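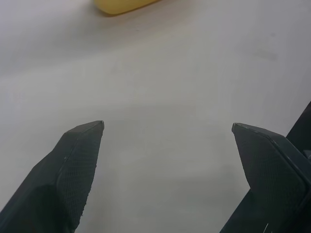
The gripper on the bench arm, seen from the wrist camera with its fingers apart.

Looking after the bench arm
by Hiba Nimri

Several of you have asked what goes on in the corner room at Eststead on the days when the door is propped open and the radio is up, so I thought I'd give over my slot this time to the small arm and the looking after it gets. It's the one we call Drirkau, after the name on the crate it came in, and it has had a busy time of it since May.

Most of the work is in the fingers. The pads on the inside faces have a fine criss-cross grain, and that grain is what does the holding, so it matters a good deal more than the smooth dark shell around it. Dust settles into it, and so does the waxy stuff that comes off some of the things we ask the arm to pick up. I-hsuan Kwok goes over both pads with a soft brush and then a barely damp cloth, always from the tip downwards (she will show anyone who asks, and quite a few who haven't!). Scuffs on the shell we leave alone. A torn or lifting pad is another matter and gets changed the same day.

After that comes the part I like best, which is setting the fingers. Chih-ming Cheng opens them all the way, looks at the picture from the wrist camera, and checks that the two tips come up to nearly the same height in the view. If one sits noticeably lower he slackens the two screws at its base, nudges it along and nips them up again, and then there's a fair bit of opening and closing and peering before he's happy. We allow up to 30 minutes for this and he has been known to want all of them. The plain pale table top is a great help, as dark fingers show up so clearly against it.

Once the fingers are right the arm has a run of test picks, 19 of them, with something smooth and rounded laid on its side. We start with it well out ahead of the fingers so that the arm has to travel to reach it. King-fai Shek writes the results in the blue book, and if there are two drops in a row we go back to the brush and begin again.

The log stood at 726 picks when we closed it on 9/24/24, and 181 of those were on the present pair of pads, which are wearing nicely. A spare set is on order from Pistodach and should be in the second drawer by the time you read this, next to the small hex keys. Please do put the hex keys back! Abelardo Domínguez has the drawer key and is usually to be found near the kettle.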